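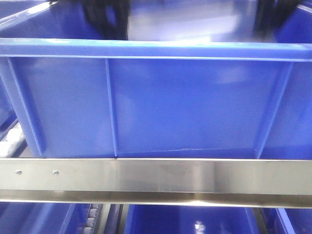

Retamal Household Recycling Notes
README and data card, release 4

What this is

A table of short written notes on what people put in their kerbside recycling and where they were unsure. Each row is one query to the Retamal recycling line, typed up by the person who took the call or read the email. The release holds around 4000 rows, and all of them are in English. A small share were first taken down in Spanish and translated by Estela Sepúlveda, with the original wording kept in a second column.

The notes were put together so that council staff could rewrite the sorting guide that goes out with the rates notice. They have since been used for a label trial at Plendus and a couple of student projects.

Files

notes.csv – the main table
categories.csv – the category codes and their plain-language names
councils.csv – council area codes, with the bin lid colours in use in each area
changes.txt – what was altered between releases
spanish_notes.csv – the translated rows on their own, for people who only want those

All files are UTF-8 with commas as separators. Free text is in double quotes. If you open notes.csv in a spreadsheet, set the postcode column to text first or the Northern Territory postcodes will lose their leading zero.

Columns in notes.csv

note_id: a running number. Gaps are rows that were withdrawn.
month: month of the query, no day.
area: code that matches councils.csv.
postcode: four digits, blank where the caller didn't give one.
channel: phone, email or counter.
item: the thing asked about, in the caller's words where possible.
item_clean: the same thing in standard wording, such as "soft plastic wrap" or "aluminium tray".
category: code that matches categories.csv.
advice: what the caller was told.
text: the full note.
text_original: Spanish text, where there is any.
checked: yes or no. Says whether a second person has read the row.

How the notes were collected

Staff on the line typed notes as they went, mostly while still talking. Spelling was fixed later but the phrasing was left alone, so there are plenty of half sentences. Names, street addresses and phone numbers were taken out by hand. Trinidad Toledo read the whole table for anything that could identify a household and removed 30 rows where the story itself gave someone away, even with the name gone.

The category codes were added afterwards. The first 400 rows were coded by two people separately, who then sat down and argued over the differences. The rest were coded by one person. About the only rule that needed rewriting was the one on coffee cups, now split into lined, unlined and unknown.

Things to know before using it

Callers are not a fair sample of households. People who ring a recycling line already care about it, or have just had a bin refused. Renters and people in flats hardly appear.

The advice column records what was said on the day. Rules differ between areas and some have changed, so don't use it as a sorting guide. Long-life cartons are the worst case – several areas accepted them in earlier months and later stopped.

"Rubbish bin" and "general waste" mean the same thing in the notes. "Green bin" does not mean one thing. In some areas it is garden organics and in others it is the whole bin body, whatever the lid. Check councils.csv before drawing anything from it.

February is heavy with wrapping paper, polystyrene and broken garden furniture. The line was closed for most of January and people had saved their questions up.

Counter queries are shorter than the others, and many have no postcode.

Known problems

Batteries and e-waste share a code in the older rows. They are separate from release 3 onwards.
Some of the rows marked "no" under checked have the item in the advice column and the advice in the item column.
The word "pot" may mean a plant pot, a yoghurt pot or a saucepan. Where the note didn't settle it, item_clean says "pot, unclear".
Two area codes were merged when the collection contract changed. The old codes are still listed in councils.csv, flagged as closed.

Use and credit

Free to use and share, including for commercial work. Please credit it as "Retamal Household Recycling Notes" and give the release number. Please don't try to work out who any caller was.

Corrections

Send the note_id and the suggested change to Estela Sepúlveda through the Retamal office. Corrections are read on Wednesday afternoons and go into the next release, with an entry in changes.txt.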